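4.2 Reading heights from shadows at Erine

I said in the last section that I'd come back to the shadows, and I've been putting it off a bit, as this is the part of the work where I changed my mind most often. The prints in the Vallejo collection give us the airfield at Erine from straight above, or close to it, and from straight above a fuel tank, a water tower and a round concrete pad are all just circles. What tells you which is which is the shadow. Every air force that ever trained photo interpreters taught them this in the first week, and I rather assumed I could pick it up in an afternoon with a magnifier and a ruler.

The sum itself is easy. If you know how high the sun was, and you can measure the shadow along flat ground, the height of whatever cast it is the shadow's length times the tangent of the sun's angle. The sun's angle comes from the date, the time and the place. The place we have. The date is written on the sleeve of nearly 200 prints, or at least the month is, and the month is mostly November. The time is where it gets sticky. Some sleeves have a time in pencil, some have two times in different hands, and a good many have nothing at all.

Maiara Peixoto, who did the scanning with me, suggested working backwards. The old control tower at Erine still stands and Rotasano measured it properly when they surveyed the site, so if the tower is on the print you can use its shadow to get the sun's angle and then use that angle on everything else. You don't need the time at all. I liked this so much that I redid everything I'd done up to then. It works on 39 of the prints. On the rest the tower is either off the edge, under cloud, or so close to the fold in the paper that I wouldn't trust a measurement from it.

I should say what I mean by a measurement, because I was sloppy about it at first. I start from the base of the building on the shadow side and follow the shadow out to the furthest point that I can match to a known corner of the roof. With a flat-roofed hangar that's no trouble. With a pitched roof you have to ask which bit of the roof is making the tip, and at some sun angles it's the ridge and at others it's the eaves, and I have certainly mixed those up at least once. Gleice Tavares caught it. She had worked on reconnaissance film for most of her career and she looked at my sheet for the long hangar and asked, very kindly, why I had made it taller in the morning. 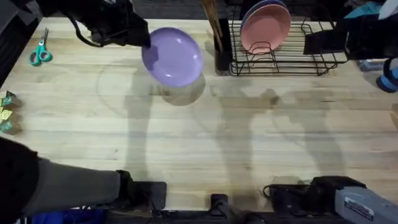
The harder cases at Erine were the things with no proper base on the ground. There are barrage balloons in a few of the earlier prints, and there's a windsock, and in one run there's a transport aircraft just after take-off with its shadow some way off on the grass. When an object stands on the ground its shadow is joined to it and you have a fixed point to measure from. When it's in the air that join has gone. The plate in Figure 1 is held up off the table in just this way: the shadow is a soft oval on the wood underneath and slightly to the right, and there's bare wood to think about when you ask how high the plate is. What you measure then is the gap between a point on the object and the same point on its shadow, and for something round and tilted it isn't obvious which point that is. The oval doesn't tell you on its own whether the thing above is a tilted circle or a flat ellipse. For the transport I used the wingtips, which at least are easy to pair up, and then I had to correct for the aircraft being nearer the lens than the runway was. I got that correction the wrong way round twice.

Gleice's advice on the balloons was to leave them alone. She said a balloon moves about on its cable, nobody on the ground wrote down how much cable was out, and any height I gave would get copied into someone else's table as if it meant something. I've followed her on this, so there are no balloon heights in the results. I have kept their shadows in the print-by-print notes, as their direction is a handy check on the others. If a balloon's shadow points one way and the hangar's points another, somebody has put the print in the wrong sleeve (this happened, and it cost me most of a week before I believed it).

Soft edges were the next worry. A shadow that falls a long way has a blurry rim, since the sun isn't a point, and on top of that there's the blur from the film, from the printing, and from our scanner. I tried three ways of choosing where the edge was. The first was to go by eye. The second was to take the middle of the grey ramp between fully lit ground and fully shaded ground. The third was to take the outermost place where I could see any darkening whatsoever. By eye turned out closer to the middle of the ramp than I'd feared, and the outermost rule made everything too tall, as you'd expect. I settled on the middle of the ramp and stuck with it, mainly so that somebody else could repeat it and get my numbers.

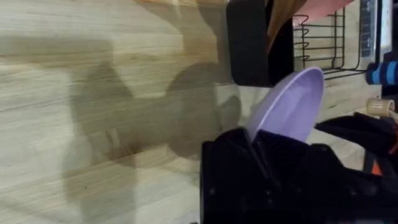
Having a rule for the edge does nothing for you if the ground isn't flat, and on the north side of Erine it isn't. The land starts to rise there towards the Cakora ridge, quite gently at first, and then not gently at all. A shadow thrown uphill comes out short and a shadow thrown downhill comes out long. In November the midday shadows at Erine point north, straight at the slope, so my heights for the stores buildings on that side were all too low to begin with. I knew something was off when the radio hut came out at a height where you'd have had to crawl in.

Rotasano's survey has ground levels for the whole of the northern edge, and once Maiara had lined those up with the scans I could put the slope into the sum. I'm fairly happy with the answers now. What I can't rule out is that the ground itself has been moved about. There was building work on that side after the airfield closed, and the levels are modern ones. Where a print shows the bank behind the stores in a different place from where it is now, I've marked the height as doubtful and given the uncorrected figure next to it.

Surface matters as well, more than I'd have guessed. Shadows on the concrete apron are clean and easy. Shadows on long grass are a mess, with the tip lost somewhere among the stalks, and shadows on wet tarmac can nearly vanish when the surface shines back at the camera. There's one print where the apron is so bright that the shadow of a parked fighter's tail just stops halfway, and for a while I had it down as a different type of aircraft. Gleice put me right on that one too, going by the wing. She told me she never trusted a tail if she could see a wing, and I've taken that up as a habit.

So the heights I carry forward into section 4.3 are the ones measured with the tower on the same print, on level ground or on ground with a slope correction, using the middle of the ramp for the edge. The others are in the appendix with a note of what was wrong with each. I did think about leaving them out altogether. Maiara argued for keeping them, on the grounds that someone may yet find the flight logs with the missing times in, and then they could be worked out again without going back to the paper prints, several of which are getting brittle at the corners and ought not to be handled much more.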